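Sorters and Pairers Wanted for the Glove Room at Parsa
Posted August 5, 2025, by Inger Blöndal

If you have ever reached into a drawer on a cold morning and come out with two left gloves, you already understand most of what we do here. Parsa is a small reuse shop and workroom, and among all the coats and boots and backpacks that come through our door, it is the gloves that pile up the fastest. We have gardening gloves, sports gloves, work gloves, ski gloves, gloves with the store tag still on, and a great many that arrived in the same bag as their partner and somehow got separated on the way to the shelf.

So we are looking for five people to join us for the fall sorting season, and we would love it if one of them were you. We start getting ready in late August, before the first chilly nights send everybody in looking for something warm.

The work itself is simple, though it does ask for some patience. You take a basket to a table, lay the gloves out flat, find the ones that belong together, and look them over. Are the seams holding? Does the strap still close? Is there a label or a tag, and does it tell us anything useful? Then the pair goes into a basket for pricing, or off to the mending shelf, or (now and then, sadly) into the rag bin. On a good day a table of two people gets through roughly 200 gloves, but please don't let that number scare you — we would much sooner have them done well than done fast.

It is surprising how much there is to look at once you slow down. Pale gloves show every mark. Tags get rolled up and pushed down inside the cuff, where they are easy to miss. Two gloves in the same colors can turn out to be different sizes, and you won't notice until you lay one over the other and the fingertips don't meet. 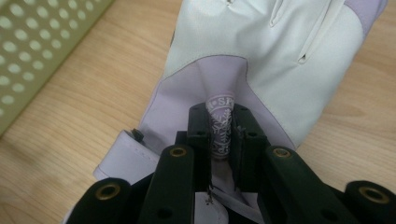 Light wood, pale gloves, and a green basket close at hand.

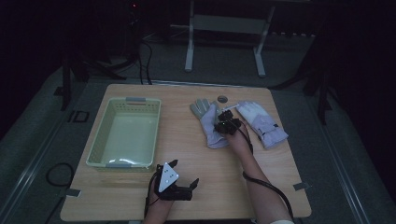 Do I need to know anything about gloves before I start?

Most people who join us don't. Kirsten Hallgrímsson sits with every new sorter for the first two shifts and goes through sizes, fabrics and fastenings at whatever pace suits you. After that there is always someone at the next table to ask, and we all still ask each other things.

What we hope you'll bring is a decent eye, clean dry hands, and a willingness to sit or stand at a table for a couple of hours (stools are provided, and you can switch whenever you like). If you can sew on a snap or close up a seam, please mention it when you write, as Henryk Witkowska could use company at the mending shelf. If you can't thread a needle to save your life, you are every bit as welcome.

These are paid, part-time places. Shifts are short, mornings or afternoons, and we try hard to fit them around school runs, classes and other jobs. There's coffee and tea, a shelf for your lunch, and a staff discount in the shop, which has been the downfall of more than one of us when the wool sweaters come in.

To apply, send a few lines about yourself to Lærke Bach at the front desk, or drop off a note in person. No formal résumé needed. Tell us which times of day suit you, whether you'd like to sort or mend or try both, and how soon you could begin. Please quote posting 2836 so that your note lands in the right tray. We'll invite you in for a look at the room and a short trial at one of the tables, and you will hear back from us either way.

Recent postings
Weekend cashier, Parsa shop floor
Boot and shoe cleaner, part-time
Window display helper
Mending circle: new members welcome

Contact: Lærke Bach, front desk | © 2025 Parsa | Back to top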